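Lileo Head-Mounted Teaching Kit

The Lileo kit records task demonstrations for arm training. The operator wears the head camera and performs the task by hand, or drives the arm remotely from the Skusel console. Both modes write to the same file format.

Each demonstration starts with a still of the work area. Clearing and filing tasks need the items and the destination in one view, on one surface or on two surfaces of different height.

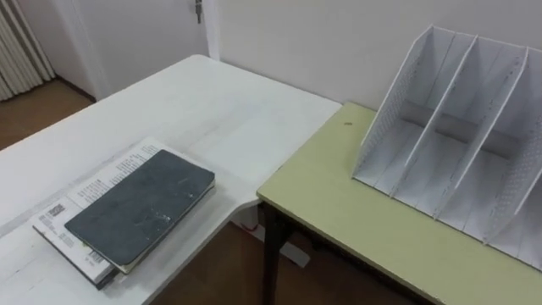 Start view, filing task: notebook and papers on the white table, desk organizer on the lower green-topped table.

Hand demonstrations are recorded in takes of up to 20 minutes. Most filing tasks need roughly 17 takes before the first arm trial. Takes can be trimmed, tagged or rejected on the console; rejected takes are kept for 7 days.

Supplied: head camera, strap, 3000 mm cable, console license for one seat.
Not supplied: arm, gripper, work tables.
Options: second strap, wall bracket, Chisholm foot pedal for start/stop.

Remote mode requires console software 3 or later. For arm compatibility, contact Fanni Pálfi at Rilton technical sales.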